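Hilterano Suture Set, data card

Version dated 19th September. Maintained by Wanting Jia and Jinfeng Yao. Earlier releases under the name Cullau are superseded and should not be mixed with this one.

Contents

644 demonstrations of single stitches on synthetic tissue pads, recorded with two teleoperated arms. Each demonstration is split into 4 phases: needle pickup, bite, pull-through, tie. An episode may stop after any phase, so check the phase field before training on full stitches. Tying is the least covered phase.

Views

There is one fixed view of the workspace plus the wrist views. The fixed view is the one to use for thread state. A bite counts as complete when thread crosses both edges of the cut, tied or untied. 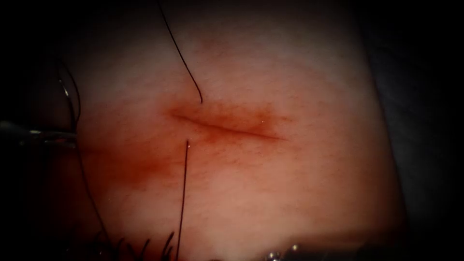

Phase labels were done by hand by two people and compared. Where they disagreed by more than 23 frames, Hongjun Ye made the call and the episode carries the flag "adjudicated". Everything else uses the mean of the two marks.

Baseline

The Zheng policy takes all views and joint positions and predicts short action chunks. We held out 36 episodes for testing - they are listed in split.txt, please leave them out of training. Most failures are in the handover, where the needle turns in the jaws and the next grasp comes in at a poor angle. The wrist views help there, with the needle and both sets of jaws close together. 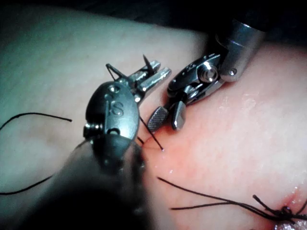 Weidong Qin wrote after trying the baseline that the handover errors dropped once he stopped resizing the wrist images so hard, and asked for full-size copies. They are now in wrist_full/.

Known problems

Pads are reused between episodes, so old stitches and stains may be present. Clocks on the two arms drift slightly in long episodes; run align.py first. Force is not recorded.

Contact

Aiguo Jiang, Wasville lab, for access and corrections.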